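Kellivitz Designers' Guild
Minutes, Intellectual Property Working Group
December meeting, 2:00 pm

Present: Stefaniia Marchuk (chair), Octavian Jitaru (minutes), four members by phone
Apologies: Prellunlow studio

1. Previous minutes
Approved with one spelling correction.

2. Yatsenko pattern claim
S. Marchuk reported that the other side has answered our member's letter. They deny copying the leaf repeat and say the motif is too common to protect. Our member has dated sketches and will send scans. Agreed to wait for the lawyer's opinion before any further letter goes out.

3. Design register
The register now holds 2522 entries, of which 2074 have a signed ownership form. O. Jitaru will write again to members with forms missing. Entries without a form will stay visible but marked "unconfirmed."

4. Licensing template
The draft from Vavisness was discussed. Clause 6 (sublicensing) is unclear on who approves changes to a licensed design. 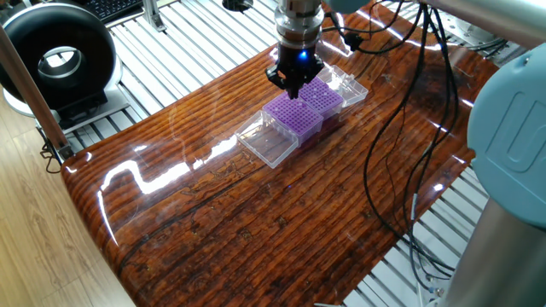

Two members want approval to stay with the original designer in all cases. The clause goes back for redrafting. The fee for the review is $537, approved.

5. Legal fund
Request to set aside $1000 for filing costs next year. Carried, one abstention.

6. Other business
Question about moral rights in work made for hire. Held over to next meeting.

Closed 3:25 pm.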